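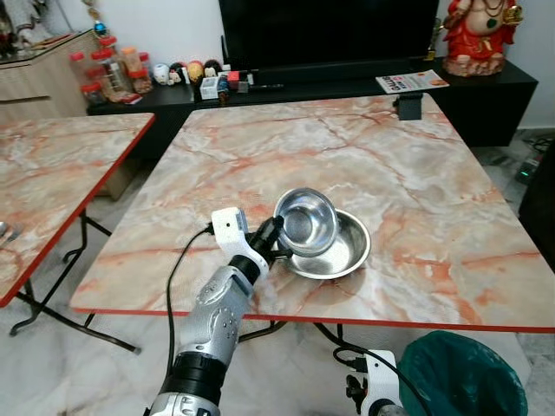 Marching Percussion and Ensemble Technique
Notes for Session 6: Getting ready for a solo and small ensemble adjudication

Hi everyone. These are the notes I promised, tidied up a bit from what I scribbled on the whiteboard. If you were there you'll recognize most of it, and if you missed it (a few of you were off with that cough) you should be able to catch up from this. Bring your own questions next time, and please bring a pencil. Pens on borrowed sheet music make Usha Poojary very sad, and she runs the library.

1. What the judge has in front of them

I've judged at Stukelholm for a good few seasons now, and the sheet is simpler than people think. There are two boxes, one for what you've chosen to play and one for how well you play it. We call them content and achievement. They're worth the same, and they talk to each other. If you pick a snare solo full of hand-to-hand cheeses at a tempo you can only manage on a good morning, your content number creeps up a little and your achievement number falls off a cliff. I'd much sooner hear a medium solo played beautifully, and so would every judge I've ever shared a table with!

Saulius Mets, who taught me to read a judging sheet in the first place, used to make us listen to recordings with our eyes shut and write down the first thing we noticed. Try it this week with one of your own recordings. Most of you will write down something about sound quality before you write anything about notes. Judges do too.

2. Choosing a piece

Start from what you can already do cleanly at performance tempo, then add one thing that scares you slightly. One! If you're a keyboard player that might be a four-mallet passage with a shift in the permutation. If you're a drummer it might be a backsticking phrase or a metric modulation (we'll do those properly in Session 7, so don't panic if the term is new).

Some things I'd think about:

Length. Our regional limit is tight once you include your walk-on and any announcement. Time the whole thing, walking included.
Shape. Your solo needs somewhere to go. A wall of sixteenth notes at forte is tiring to play and even more tiring to hear.
Your opening. Play it a silly number of times. Nerves live in the first eight bars.
Your last bar. Hold the finish. Don't drop your sticks to your side while the sound is still in the room.

For small ensembles, add balance to that list. A trio of tenors and two snares sounds terrific outdoors and can be murder in a classroom. Go and hear it from the back wall before you decide on your heights.

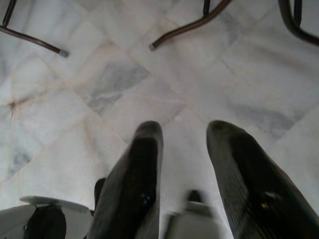
Notes from Session 6, continued.

3. Stick heights and the boring stuff

Okay, heights. We define them from the centre of the drum to the bead, and we define them together, because my idea of a low tap and Padmavathi Thampi's idea of a low tap are very different (she came up through pipe bands and her taps are practically whispers). For the exercise packet, the lows stay low even when the accents get big. That's the bit everyone loses when they get excited. Watch yourself in a mirror or film yourself on a phone, and look only at the taps. Ignore the accents completely.

We worked on three grids in class. The first moves one accent through a bar of sixteenths. The second adds a diddle on the accent, and the third puts the diddle on the note after it. Please play all of them with the metronome off the beat as well as on it. I know, I know. It feels horrible for a week and then your time gets so much better.

The tempos we used: start the first grid at 101 and leave it there until the taps are even. Don't push the second and third faster than you can count out loud. If your counting falls apart, your hands are guessing.

4. Movement, even standing still

A few people asked whether they need choreography for a solo. You don't. But you do need to decide what your body's doing, and by that I mean your feet, your chin and your breath. Mark time if it helps you and if you can keep it even. If your mark time drags, leave it out, because a judge who can hear your time also has eyes.

For colour guard and dance-based entries, Hooman Najafi will be running a separate clinic on phrasing to recorded music. He's asked me to remind you that your track should be on two devices and that both devices should be charged. Last September we had a rifle soloist stand in silhouette for a very long pause while someone ran up and down the hall looking for a cable. She got a huge cheer when the music came on, bless her, but it can't have been fun.

5. The mock adjudication

We'll run this on 28 Oct 2022 in the Vurnavmont hall, upstairs room. Everybody plays. You'll have a warm-up slot, then a call to the door, then you go in. I'll be on the main table and Yamuna Kulkarni will be recording spoken comments while you play, just as she would at the real thing. It's a strange feeling hearing your own run with a voice over the top of it. Listen once for the tone of the comments, then go away and have a snack, then listen again with your music in front of you.

We have room for 39 entries and I've got more names than that already, so if you've put yourself down for a solo and a duet and a quartet, have a think about which one you'd truly like feedback on. Nobody will hold it against you if you scratch one. Send me a note and I'll move someone up.

What to bring:

Your instrument, sticks or mallets, and a spare pair
Two copies of your music, bars numbered
Drum key
Water in something with a lid
Practice pad for the warm-up area (no drums in the corridor, please, the choir is next door)

6. Scoring, and how not to obsess over it

Hegde's handbook chapter on achievement is your reading for this one. It's a dry read but the section on consistency is excellent. The main idea is that a judge isn't subtracting points for each mistake. They're working out how much of the time you were in control of your skill, and how quickly you came back when something slipped. Recovery counts for plenty! If you drop a stick, pick up the spare and rejoin at a phrase you know. Don't stop and don't pull a face. The face costs you more than the stick.

People always want to know what a good number is. I can't tell you, sorry. Numbers only mean something against the other entries that day, and an early slot will often sit a bit lower because the judge is leaving room. What I'd look at is the gap between your two boxes. If content is well above achievement, simplify or clean. If achievement is well above content, you've earned yourself a harder piece for next season.

7. Practice for the coming week

I'd like 40 minutes a day from you, split however you like. Mine would go: a slow warm-up with eights and double beat, then the three grids, then the hardest four bars of your solo at a tempo that bores you, then one complete run-through with no stopping. Put the run at the end so you're a bit tired. Write one line afterwards about what you heard. A sentence is plenty, and I'll be asking to see them.

If you're playing the Zoltitz duet, both parts need to agree on the breath before letter C. At the moment one of you is breathing a beat early and you know who you are.

8. For next time

Session 7 is metric modulation and a first look at writing your own solo. Please read the first half of the Zoltitz score even if you aren't playing it, and mark every place where you think the pulse changes. Pencil!

Spare mallets are in the tub beside the marimba. Sign them out on the sheet.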